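Home | Forums | Kitchen & Pantry | Small Spaces | New Posts | Search | Log In

Bread box, toaster oven, mug tree: what stays on the counter?

restley_lane
Hi all! Long-time reader, and I finally have a question of my own. We moved into a smaller place in December, and I have one stretch of counter, 41 inches of it, to hold everything we use before 8 in the morning. Right now that means the toaster oven, a big pale wooden box with a black handle (bread and crackers live in it), a wooden mug tree and whatever plates haven't made it back to the cupboard. I love every bit of it, and my husband says it looks like a yard sale -- he isn't entirely wrong. What would you move first?

pantrymoth90
The wooden box, without a second thought. I had a Gemix one for years and it was a lovely thing, but it ate half my counter and all I ever kept in it was the heel of a loaf and some twist ties. Bread does fine in a drawer!

shearer_kitchen
I'm going to disagree with moth (kindly, I hope). A box with a door or a lid hides a multitude of sins, and if you get one with a flat top you've gained a shelf as well. What I would move is the mug tree. Pegs collect dust, and on ours the two lowest mugs never got used from one month to the next. Put up hooks under the cabinet and you'll wonder why you waited.

pantrymoth90
Hooks are fine if you own the walls. Some of us rent!

uner_and_out
Renter here too, and I side with the tree. Mine holds my everyday mugs and it can go to the table when we have company, which hooks can't do. The plates are what I'd worry about. Shallow ones are so easy to leave lying flat on the counter, and then somebody sets a cup on top, and by supper you have a pile. I stand mine in a little rack from Uner and it has changed my evenings, silly as that sounds.

restley_lane
Oh, I'm so glad I asked. We rent as well, so hooks are out, sorry shearer!

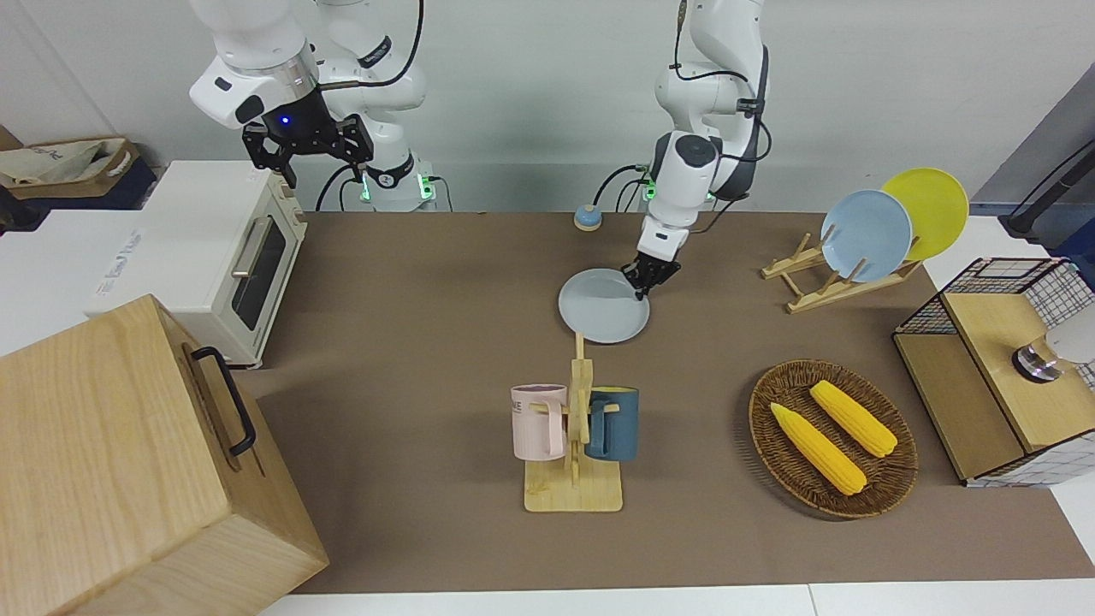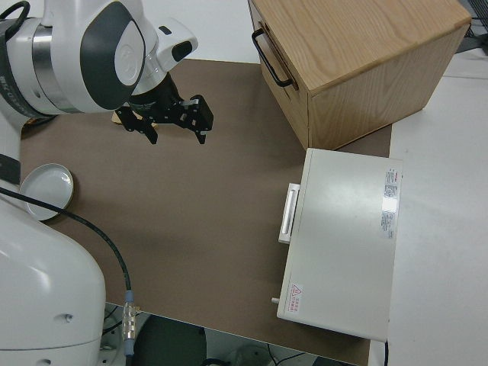

Reading time: 2 min | 1,259 views

shearer_kitchen
Well, now that I see the light blue plate and that mug tree, I take back some of what I said. The pale wood is pretty with the cream toaster oven. I'd still leave some breathing room around the oven, whatever else you do.

uner_and_out
Is that a basket on the shelf behind the oven? Mine holds dish towels and I'd never give it up.

restley_lane
It is, and it's staying put! I think the box stays too, and the plates get a rack. The mug tree I'll try by the kettle for a week or so and let you know.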